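The Box That Keeps Coming Back

By Kimutai Makori

I have a soft spot for a used cardboard box, and at the Mutiso packing room in Skekthorpe I have finally found my people. They keep 304 of them, sorted by size, and they can tell you which ones have been out before and how many times!

The room sends out pottery, mostly: bowls, mugs, the odd teapot from the Umia kilns. Each piece gets wrapped, nested in crumpled paper and given a gentle shake. If anything moves, it comes out and gets packed again. I tried it myself in March and needed four goes at a single sugar bowl.

What I love is the attention paid to the top. Most of us fold flaps down any old way and trust the tape. At Mutiso they crease every flap back and forth first, short sides before long, so the panels lie close and meet in a straight line down the middle. An older box has softened at the folds and wants more coaxing -- you press along the seam with the flat of your hand and feel for the spot where it lifts.

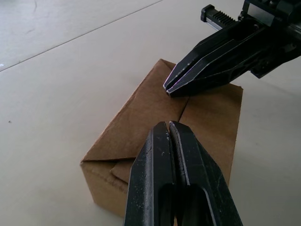

A frayed corner doesn't rule a box out, by the way. The packers run a thumb along the edges and press down on each corner in turn, and a little roughness on the outside is fine as long as the walls still push back. A box that passes goes on the shelf for its next trip. The record so far is 12 journeys, held by a squat little thing they call the Prarel, after the street it was first mailed to. It was out again the day I visited, carrying 2 soup bowls and a butter dish.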